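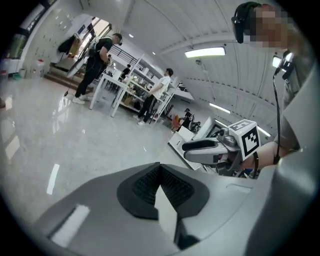

Mirta Orellana does not believe in the four-day week, or at least not in the version her employer announced in October. Noradia told its 127 office staff that they would work the same hours, packed into fewer days, and that everyone would feel better for it.

"Better than what?" she says. "I asked what they were going to measure and I got a slide with a hammock on it."

She has worked in payroll for most of her adult life and reads a staff survey the way other people read a menu with no prices. The one that followed the trial said people were happier. It had been sent out on the Friday before a long weekend, and it closed at noon on the next working day.

"I'd have been happy too. You could have asked me about the drains."

Her main complaint is the ten-hour day. By half past four, she says, the mistakes start, and in payroll a mistake lands in somebody's bank account. She kept a note of the corrections her team made before and after the change. She won't give me the totals — they belong to the firm — but she says they went up, and that her manager put it down to a new version of Plusport, the software they use for timesheets.

"Maybe it was that. Then check. It takes an afternoon to check."

Kyriaki Fragkou runs a smaller team at Meireles and takes the other side, up to a point. Her staff dropped a day and dropped the hours with it, on the same pay. "That is a different thing with the same name," she says. "If you squeeze five days into four, you have moved the tiredness. Mirta is right about that."

I put it to her that her own figures look almost too good. Sick days fell by half in the first 2 months. She laughs, and admits those were summer months, when hardly anyone is ill. Would she publish the winter ones? "If they're decent," she says, and then, after a pause, "No, all right, either way."

Orellana, told of this, is not impressed. "She'll publish them if I ring her up every week."

Has she put her own worries in writing? She has, twice. The first letter got a thank-you. The second got an invitation to a wellbeing breakfast at eight in the morning, on her day off.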